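## 3. Presupuesto y planificación del equipo

Antes de hablar de resultados quiero contar cómo compramos las cosas, porque me he pasado media vida leyendo artículos donde el equipo aparece montado como por arte de magia y luego, cuando intentas replicarlo, te faltan cables, meses y dinero (sobre todo meses). Así que esta sección va de facturas. Quien venga solo por las curvas de aprendizaje puede saltar a la sección 4 sin remordimientos.

### 3.1. De dónde partíamos

El proyecto Remari nació con una partida única para equipamiento y un plazo bastante corto para gastarla. Kerubo Waweru llevaba la parte mecánica, yo la de presupuestos y Halima Biwott nos frenaba a los dos cada vez que queríamos comprar algo brillante. La tarea elegida fue la manipulación de vajilla, con platos que entran y salen de un escurridor, y eso ya condicionaba bastante la lista: dos brazos, una cámara por muñeca, una mesa rígida y paredes lisas para que la iluminación no nos volviera locos.

Pedimos oferta a dos proveedores, Flistaner y Wovier. La de Flistaner era más barata en el total, pero los repuestos de pinza iban aparte y con un plazo de entrega de 13 semanas. La de Wovier incluía un juego de dedos de recambio y subía 600 euros. Nos quedamos con Wovier después de discutirlo mucho (¡muchísimo!), y a día de hoy lo volvería a firmar. Una pinza parada tres meses nos habría costado bastante más que esa diferencia, aunque en la hoja de cálculo eso no salga por ninguna parte.

### 3.2. Lo que no estaba en la hoja

La primera versión del presupuesto cabía en una página y tenía siete líneas: brazos, pinzas, cámaras, mesa, cerramiento, ordenador y vajilla. Muy bonita. Halima la miró y preguntó dónde estaban los cables, y ahí se acabó la página única. Entre cableado, soportes, fuentes de alimentación y tornillería se nos fueron 1059 euros que no habíamos previsto, repartidos en un montón de pedidos pequeños, cada uno con sus gastos de envío y su correspondiente correo a administración. Si volviera a empezar abriría una línea de «pequeño material» desde el primer día y la defendería con uñas y dientes.

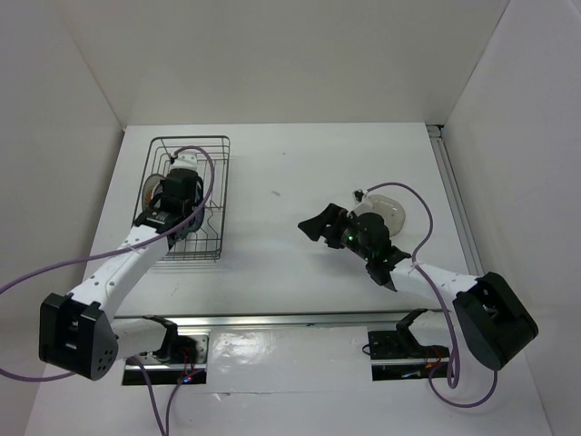

¿Conviene comprar los dos brazos a la vez o empezar con uno?

Conviene comprarlos a la vez si la tarea definitiva es bimanual y la partida caduca; con fondos plurianuales, un solo brazo el primer año permite corregir errores antes de duplicarlos.

*Figura 2. Puesto de trabajo con los dos brazos montados en el borde delantero de la mesa y el escurridor a la izquierda.*

Nosotros estábamos en el primer caso, y además el descuento por pareja que nos ofrecieron era decente. Eso sí, comprar a pares tiene una trampa en la que caímos de cabeza: los recambios también se piensan a pares, y el consumo rara vez es simétrico. En la configuración de la figura 2 el escurridor ocupa el lado izquierdo, de modo que planificamos más repuestos para la pinza de ese lado. Kerubo propuso llevar un registro de horas por brazo y lo mantuvimos durante toda la campaña; es la única razón por la que el segundo pedido de recambios salió bien dimensionado.

### 3.3. Mantenimiento y amortización

Para el mantenimiento contratamos a Koech, un taller pequeño que nos cobra por visita y no por cuota anual. Con nuestro volumen de uso salía mejor, y además tener que justificar cada visita nos obligó a aprender a hacer en casa lo más sencillo (apretar, limpiar, recalibrar). Para un laboratorio con turnos continuos yo haría las cuentas de nuevo, que la cuota fija puede compensar enseguida.

La amortización la calculamos de forma lineal por brazo, con las cámaras en una línea separada, pues esperamos sustituirlas antes que el resto. La mesa y el cerramiento los dejamos fuera: en nuestro centro cuentan como mobiliario, una decisión contable que no comparto pero que respeto. Quien quiera comparar su coste por demostración con el nuestro debería comprobar primero cómo clasifica su institución estos elementos, ya que las cifras de la sección 5 no los incluyen.

Por último, la vajilla. La compramos en dos tandas, una en marzo y otra en julio, y cargamos ambas como fungible.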